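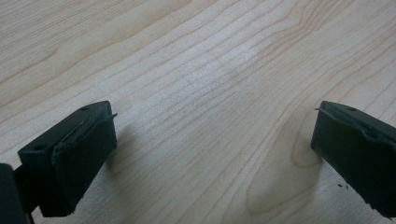

4.2 Recording a demonstration with the hand-held gripper

Last updated 4th November
Print this page | E-mail this page

Use this section when you teach a Bamari task by hand. For remote control, go to section 5.

Before you start

1. Clear the table and wipe it down. Crumbs from worn finger pads show up in the recording.
2. Check both finger pads. Press down any edge that has started to lift. If it will not stay down, fit a new pair from the Milletti spares kit.
3. Turn on the overhead light. A soft patch of glare on the wood is acceptable. A hard white spot is not.

Note: Replace pads in pairs. One new pad and one worn pad will give an uneven grip.

Recording

4. Hold the gripper just above the table with the fingers fully open and nothing between them. Press the trigger button once. The status light turns green.
5. Keep still until you hear the tone. This sets the open width and the starting height.
6. Carry out the task at a steady pace. Keep both fingertips in the camera's view.
7. Return to the open position and press the button again.
8. Repeat until you have 13 good takes. Delete any take where you dropped the part or stopped partway.

Caution: Do not drag the fingers across the table. Dragging lifts the pads and can mark the surface.

Caution: Keep your free hand out of the gap while the trigger is pulled.

If the tone does not sound within 4 seconds, the gripper has lost its position. Restart it and begin again at step 4. Error 881 means the storage card is full.

13 comments | 4 shares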